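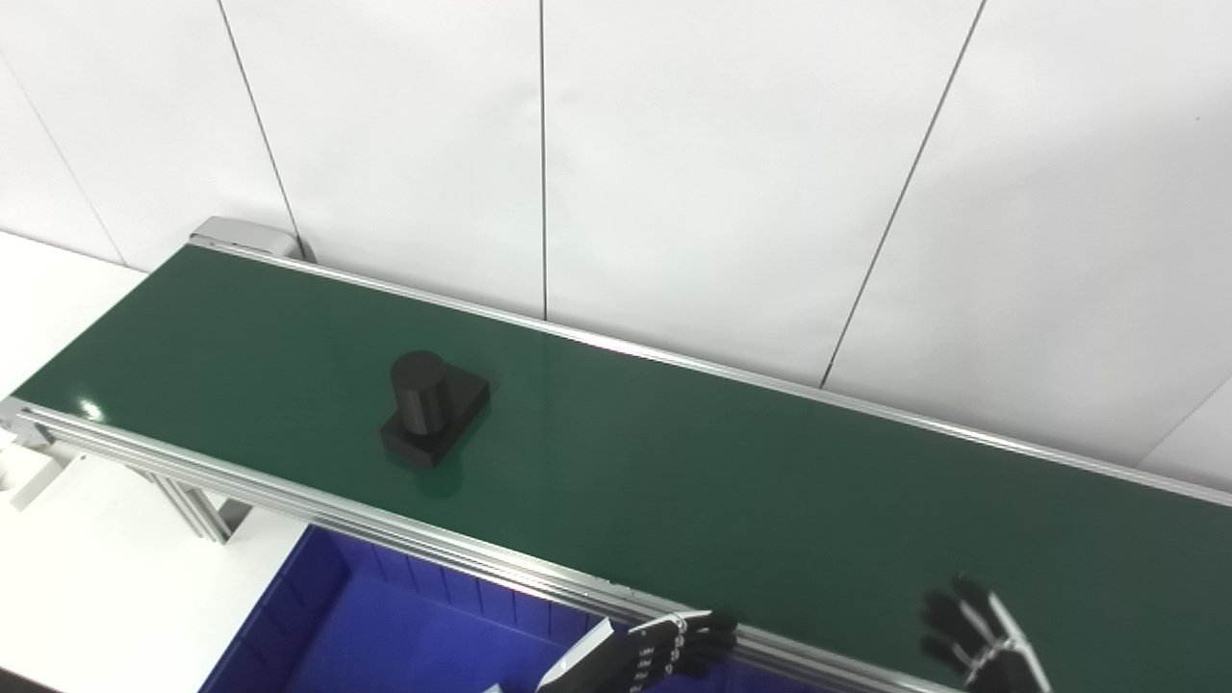

Figure 3. Belt conveyor with a dark green belt and aluminium side rails.

4.2 Waiting and handover at the packing benches

The second part of the study looked at how time was lost between picking and packing at the Lellen site. Lellen is a mail-order warehouse for garden seed and small hand tools. Orders arrive through the Clisar stock system, are picked on paper slips, and reach the packing benches either on a belt or by trolley. We chose it because both methods were in use side by side during September, which let us compare them under the same order load and with the same staff.

Packers kept a simple log. Each time they had to stop for lack of work they wrote down the start time, the end time and one of 6 reason codes. The codes were agreed with the shift leaders before the logging began and were not changed afterwards. In total 181 stops were logged. Stops shorter than 20 seconds were left out, as the packers told us in the trial week that they could not write these down without slowing their own work.

The most common reason given was a missing item, where the slip and the goods did not match and the packer had to wait for a picker to come back. The second was an uneven flow of orders: nothing would arrive for a time, and then several orders would come together. Problems with tape, labels and printers made up most of the rest. Very few stops were put down to a fault in the belt itself, although two of the packers said afterwards that they had used the code for uneven flow when they were not sure what had caused the delay.

The two handover methods differed less in the number of stops than in their length. Stops at the trolley benches tended to be longer. A trolley was brought over only when it was full, so an early order on a slow round could sit for some time before anyone at the benches saw it. At the belt benches the stops were shorter but more scattered through the shift, and several packers said they found this more tiring. One wrote in the margin of the log that she would rather have a proper gap and use it to fold boxes.

Box folding deserves a note of its own. It was not one of the reason codes, yet it came up in nearly every talk we had with the packers. At the trolley benches, folding was done in the waiting time and a stack of boxes was ready when the next trolley came. At the belt benches the waiting time was too broken up for this, and boxes were folded one at a time as needed. Our log therefore makes the belt benches look slightly better than they were — the folding time is hidden inside the packing time and does not show as a stop.

We also compared our results with the measure proposed by Győri, in which waiting is counted per order and not per shift. On that measure the gap between the two methods narrows, as the trolley benches handled more of the large orders. We report both, but use the per-shift figures in the rest of this section, as they are closer to what the shift leaders use when they plan breaks.

There are limits to what the log can tell us. It relied on packers writing things down while busy, and the entries thin out towards the end of each shift. It covers one site and one season, and seed orders in early autumn are mostly small. The Flirnex label printers were replaced midway through the logging period, and 6 of the stops fall on the day of the change. We kept these in the data but checked that removing them did not alter the order of the reasons.

Section 4.3 turns to the pickers and to how the paper slips were sorted before each round.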